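Robotic laundry handling

Robotic laundry handling is the use of general-purpose robot arms and hands to do the tasks that surround a washing machine: sorting clothes, loading the drum, measuring out detergent, unloading, and folding or hanging the results. Washing itself has long been automatic. The work on either side of it has mostly stayed with people, both in homes and in commercial laundries.

Background

Industrial laundries have used fixed machinery such as tunnel washers, feeders and sheet folders for decades. These machines do one job on one kind of item and need the linen to arrive in a known state. Household laundry has none of this order. Garments differ in size, cloth and shape, and the containers used for detergent are made for human hands.

Early research dealt mainly with folding. A towel laid flat on a table could be folded by a pair of arms, though slowly. Later projects moved on to picking single items from a pile and to what the field calls the side tasks, among them opening doors, turning dials and handling bottles.

Detergent handling

Liquid detergent is a harder object than it looks. A full bottle is heavy at one end, has smooth sides and may give way when squeezed. Its weight shifts as the liquid moves and drops each time some is poured. Many bottles have a measuring cap that must be taken off, filled to a mark and tipped out without spilling, and this normally takes 2 hands doing different things.

A bottle lying on its side adds a further step. The hand must first close on the curved body, often from above, and then turn the bottle upright without dragging the cap along the table. Labels tend to assume a human user. Instructions such as "右手抓握" (right-hand grip) or "只需半盖" (only half a cap needed) can be read by a vision system when they are in view, but turning the words into a grip or a dose is a separate problem.

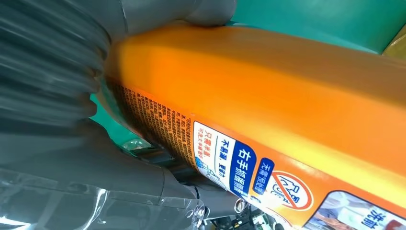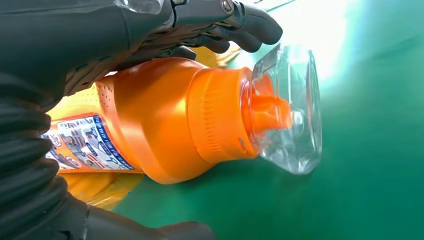 Issue 8, p. 50

Hands with several jointed fingers are commonly preferred to two-jawed grippers for this work, as the fingers can spread over the shoulder of a bottle and share the load. Cameras at the wrist give a close view of the contact but are easily blocked by the object being held. Touch sensors help, although soft plastic makes their readings less clear. Too light a grip lets the bottle turn in the hand; too firm a grip on an open one can push liquid out of the spout.

Trials

The Ilmont trial, run in a shared laundry room on a housing estate, set a robot 400 loads over one winter. Loading the drum was the most reliable part. Dosing was the least, and the trial later changed to pre-measured capsules, which the robot dropped into the drum before the clothes. Critics noted that this avoided the pouring task instead of solving it.

Hagedorn, a maker of laundry equipment, took a different course and built a fixed dosing pump into its machines, leaving the robot to move cloth only. The Skoddale workshop kept ordinary shop-bought bottles as part of its test, arguing that a household machine should cope with whatever is on the shelf. Its published method scores lifting, uncapping, pouring and recapping separately, so that a failure at one stage does not hide progress at another.

Ganeo, a software project used by several groups, collects recorded grasps of household containers. Bottles with built-in handles are well covered. Bottles without them, and refill pouches, are not.

Present limits

No system described here completes the whole chore unaided in an ordinary home. Robots in the trials were slower than a person at every stage except waiting for the cycle to end, and most needed someone nearby to pick up dropped items or wipe up spills. Delicate garments were usually left out of testing.

Cost is a further limit. Commercial laundries can spread the price of an arm over long shifts, while a household may run only a few loads a week. For this reason shared laundry rooms and care homes are often named as the likely first users.

See also: Automatic dosing; Cloth folding; Household robot; Robot hand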